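# Budget for the Table, Too

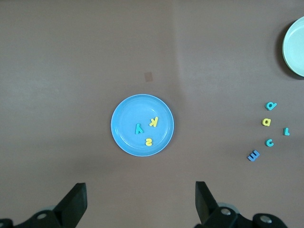 **Darcy Caron**
*Equipment planner, Clornthorpe*

Every fall I get a pile of wish lists from people who want a robot arm, and every fall I enjoy reading them more. They used to ask for one big thing with one big price. Now they ask for a gripper, a wrist camera, spare fingers, a place to put it all, and (this made my whole week in September) a bag of foam letters and a couple of plastic plates. I signed off on that last line in less time than it took to read it.

I want to argue for those small lines. I think they're the best money in the whole plan, and I think most of us write our budgets upside down.

Look at what the work is made of. A blue plate with three letters on it, more letters lying loose on the tabletop, and two black fingers waiting at the near side. A letter y, a k, an s, all lying upside down from where the gripper sits. It could be a kitchen table on a rainy afternoon. But try writing the program that sorts it! Foam squashes. Curved letters don't offer a flat side where you'd like one. A d on its side can pass for something else, and an m turned far enough could fool me before coffee. You can keep a smart young engineer busy for months on a setup like that, and you can replace every object on it without asking anyone for a signature.

When I started in this job I had a rule that anything under $136 went into "miscellaneous" and I never thought about it again. It was a bad rule. Miscellaneous was always the first line we cut when the arm came in over the quote, and the arm always came in over the quote. So we'd have a beautiful machine bolted down in a bright room and not one thing for it to pick up. Adi Latuheru, who ran our bench back then, brought things from home in a shoebox.

Now I do it the other way around. I ask for the tabletop first. What will be on it? How many of each, and who buys more when they wear out? How big is the biggest thing and how thin is the thinnest? Once I have that on paper I know how wide the gripper has to open, and then I know which grippers to stop reading about. The arm comes last. I've had people get a little huffy about this, and I get it, the arm is the fun part. But two groups at Hiebert planned this way last year and both of them ended up with a smaller arm than they'd asked for, and both of them are still happy with it. The difference paid for spare fingers and a second camera.

Spare fingers deserve their own paragraph. They touch everything. They get knocked on the tabletop, they close on things they shouldn't, and a set that costs $185 can leave a whole room of people standing around when it cracks and there isn't another in the drawer. Buy two sets on day one. Buy the bolts too, and the right wrench, and tie the wrench to something.

Vernon Sawatzky disagrees with me on most of this, and since he reads these columns I'll be fair to him. His view is that if you don't get the big purchase through while there's money, you won't get it at all, and that small stuff can always be found later. He has been at this longer than I have. He's right that money goes away. Where I part from him is on "later." Later, in my experience, is a string of little requests that each need a form, and a form at our place takes 8 working days. I would much rather put one line in the plan that says "things to handle, $2000 for the year" and let the people at the bench spend it as they learn what they need. They'll spend it on plates and foam and odds and ends from the dollar store, and they'll know more by spring than any of us guessed in the fall.

And here is the part I get excited about. Cheap objects make people brave. Give someone one expensive test part and they'll run the gripper at a crawl and stop it every time it twitches. Give them a heap of alphabet letters and they'll try things. They'll dump the pile out crooked, add another plate in the corner, and see what happens. I've stood behind Consuelo Villanueva while she rearranged a tabletop again and again before lunch - just to see which layout gave the arm trouble - and I'd fund that kind of morning every day of the year.

So if you're writing a plan this month, start with the tabletop. Draw it to size on a sheet of paper and set real things on it. Then send it to me with the small lines left in, and please don't call them miscellaneous.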